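Hallis Community Workshop Reflections

Data card, version 2
Last updated: October 22, 2024

Summary

Hallis is a text collection of written reflections from people who took part in community psychosocial support workshops. Each record is one reflection, written by a participant or a facilitator after a group session. The collection was put together for qualitative coding practice and for small studies of how group facilitation is described by those present.

The release contains 1000 reflections from 3 programs: Ganex, Palumbo and Killix. Ganex ran sessions for family caregivers. Palumbo worked with households displaced by flooding. Killix was a peer support program for community health workers. The programs used different session guides and should not be treated as repeated measures of one intervention.

Files

reflections.csv holds the text and record-level fields.
codes.csv holds the thematic codes, one row per code applied.
codebook.txt defines each code, with inclusion and exclusion notes.
splits.csv lists the 200 records held out for coder training.

Fields in reflections.csv

record_id: string, unique, stable across versions
program: ganex, palumbo or killix
role: participant or facilitator
session_no: integer, blank where the writer did not give it
language: language of the original text
text_en: English text, translated where needed
redacted: 1 if any passage was removed, otherwise 0 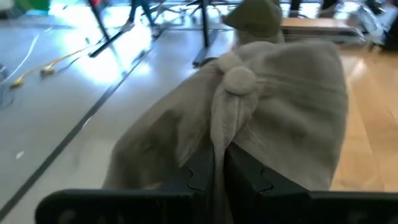

Coding was done by 2 coders working independently on every record. Disagreements were discussed and resolved, and both the original and the resolved codes are kept in codes.csv. The column status takes the values coder_a, coder_b and final. Analyses of agreement should use the first two only. Blank reflections and attendance notes were excluded before coding.

Translation

Non-English reflections were translated by bilingual staff of the program concerned. Terms for kinship, obligation and shared feeling often have no close English equivalent. They are left in the original language in text_en and glossed in the codebook. Back-translation was not carried out.

Consent and privacy

Writers gave written consent to research use. Names, villages, employers and clinic names were replaced with bracketed labels. Passages describing a third party's health or legal matters were removed. Users must not attempt to re-identify writers or combine records with outside sources for that purpose.

Known limitations

Reflections were collected at the venue, and the tone skews favourable. People who left a session early are under-represented. Facilitators write at greater length than participants, so word counts should be normalized by role. Session numbers are missing for much of Palumbo.

Changes from version 1

Killix added in April.
Duplicate record_id values in Ganex corrected.
The code "gratitude" split into "gratitude to group" and "gratitude to organizers".

Licence

Non-commercial research and teaching use only. Redistribution of text_en in whole is not permitted. Short quotations are allowed with the record_id cited.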